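Hanging Papers on a Big Whiteboard So They Stay Put

If you share a workroom with other people, you know how much ends up depending on the whiteboard. Ours at Clorevstead is a big one, and for a long while it was a mess of curling tape and notes so old you couldn't tell who had written them. I've spent more time than I'd like to admit getting it into shape, and since a few of you asked after my post on storage shelves, I'm finally writing it all down.

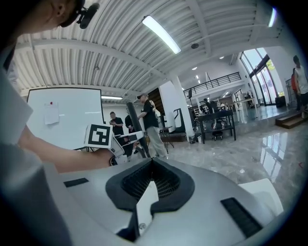
Our workroom, with the whiteboard over on the left and a single sheet up on a red magnet.

First, what you'll need

A handful of small round magnets, a soft cloth, a spray bottle of plain water, a pencil, and whatever papers you want to hang. I buy magnets from Zedard in the tub of 18, and one tub has lasted me two years with plenty left over for the fridge at home. If you're not sure your board is the magnetic kind, try one magnet in the middle and one near each corner before you buy more. Some older boards only hold in patches, and it's a sad thing to find out with a tub already open on the table!

Step 1. Take everything down

Yes, everything. Make two piles as you go, one for papers somebody still uses and one for the rest. I leave the second pile out until the next morning with a note on top saying "yours?" and then it goes in the recycling. Last March that pile had a lunch order in it, three copies of the same floor plan, and a Flollirden parts list with 732 items on it that had been taped up in sections like wallpaper. (I did ask around about that one before I tossed it.)

Step 2. Clean the board

Old tape gum is the worst part of the job. Spray a little water on it, wait a few minutes, and rub it in small circles with the cloth - no scrapers, please, and nothing gritty, or you'll have a dull patch where the marker never wipes off properly again. Go over the whole board afterward and let it dry while you have a coffee. Don't forget the top edge of the border, where the dust likes to collect.

Step 3. Decide on one side for papers

I like the left. Most of us write from left to right and drift into the open space as we go, so papers hung in the middle end up with arrows drawn around them and eventually over them. Make a light pencil tick on the border where the paper zone ends. Anything past the tick is for markers only.

Step 4. Hang the sheet

Hold the page up at reading height for the shortest person in the room, which in our case is me. Set one magnet at the top, in the middle, about a finger's width down from the edge. One is plenty for an ordinary sheet. If you have a door that opens to the outside, or a fan running, add a second magnet at the bottom. Heavy card wants two at the top, or it will slide down slowly over the afternoon and you'll find it on the floor.

I've gone over to red magnets for anything that's current. They show up well against all that white, and you can spot them from clear across a large room.

Step 5. Check the light

Do this one before you walk away. Long tube lights can throw a bright stripe on a shiny board, and if your page is in a plastic sleeve you may not be able to read a word of it from certain spots. Stand where people usually stand, then take a few steps to either side. If there's glare, slip the page out of its sleeve or move it down a little.

Keeping it that way

I go over the board once a month, which takes me as long as the kettle does. Anything without a name in the corner gets one or comes down. Spare magnets live in a little Doucet tin on the shelf nearby, and if you borrow one for your own fridge, please bring it back!

Next time I'll do the marker tray, and how to get the purple off your fingers.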